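Stockdale Council Votes, readme

Last touched November 30, 2024. Still rough in places, sorry.

What it is

Roll call votes from the Stockdale city council and the Trallorari county commission, typed up from the posted minutes. 907 votes total. One row per member per vote in the long file, one row per vote in the short one. Mostly land use, public records stuff, police budget, and the long fight over who gets to sit in the back rows during closed session talks (nobody, as of March).

Started as a spreadsheet for one election guide. Grew. People kept asking for it so now it has a readme.

What's in the folder

votes_long — every member, every vote. Big one.
votes_short — motion, date, result, tally.
members — names as printed in the minutes, district, start and end of term.
motions — full text where the minutes gave it, otherwise the clerk's summary.
charges — citations and arrests made inside the two public buildings, with outcome when the court file was open. Small. Read the warning further down before you use it.

All plain comma separated, UTF-8, one header row. Dates are year first. Blank means the minutes didn't say. It does not mean no.

Columns that trip people up

result: passed, failed, tabled, withdrawn. "Tabled" in Stockdale means dead for the night. In Trallorari it means moved to the next meeting. Same word, differnt thing. I left the word as printed and added a column called carried_over so you can sort it out.

vote: yes, no, abstain, recused, absent, left. "Left" is for a member who was marked present at the start and is missing from the tally. The clerk writes these up as absent. I split them out because leaving before a hard vote is worth being able to see. If you want the clerk's version, fold left into absent and the totals will match the minutes.

district: Stockdale redrew its lines partway through. Old map is 1 to 4, new map is A to D. They don't line up. Do not join on this without the members file.

consent: true if the item went through in a block with no separate vote. Those rows have everybody marked yes. Drop them if you're working out how often members agree, or you'll get a very friendly council.

Where it came from

Posted minutes, PDF, some of them scans of printouts. Text was pulled with a script and then read by hand against the page. For 62 meetings the minutes and the video disagreed on at least one vote. Went with the minutes and flagged the row (video_conflict = true). Should probably have kept both. Maybe next version.

14 meetings have no minutes online at all. Asked for them, got a letter saying the request was under review. Those are listed in the file called missing so you know where the holes are.

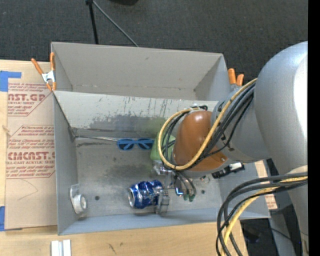

On the video conflicts, Hellbridge wrote in to say going with the minutes is the wrong call, that minutes get approved by the same members whose votes are in dispute, and that anyone studying the closed session fight needs the recording first. Fair point. The minutes are the legal record though, and a court would start there. So the default stays, but the flag is now in both files and not only the long one. If you'd like to redo those rows from the video, please do, and send them over.

Same note asked for timestamps. Don't have them. The county site cuts its recordings into chunks and the clock starts over with each one.

The charges file

Careful with this. A charge is not a conviction. Several were dropped, some before a first hearing, and the minutes never mention that part. Names are removed, and so are ages and street names. What's left is the building, the month, the charge as written, and the outcome. With so few rows, somebody local could still guess who is who. Don't publish single rows. Don't try to match them to news stories.

If a case was closed by the prosecutor the outcome says declined. If a judge tossed it, dismissed. If the court file was sealed or I couldn't get to it, unknown. Unknown is a big share. Don't read anything into it.

Not in here

Committee votes. Gadia township (asked for a lot — their board mostly votes by voice and the minutes only say "motion carried"). Public comment. Campaign money. Party, because both bodies are nonpartisan on paper and I'm not going to guess.

Known problems

Two members with the same last name overlap on the Trallorari commission. The clerk used initials for some meetings and then quit. Rows I couldn't settle have member_unsure = true.

Amendments are sometimes numbered like separate motions and sometimes not. parent_motion helps, but it's only filled in for the later half.

Motion text has line breaks in odd spots from the scans. Cosmetic, mostly. Will break a naive parser, so use one that handles quoted fields.

Using it

Free for any use, credit "Stockdale Council Votes" and say which version. If you change rows, say so. Newsrooms, check anything you plan to print against the minutes themselves, the link is in source_url and I've tried to keep those alive.

Corrections: open an issue with the row id and the page of the minutes. Page number please, some of these packets are enormous. Fixes go in with the next batch, and old versions stay up.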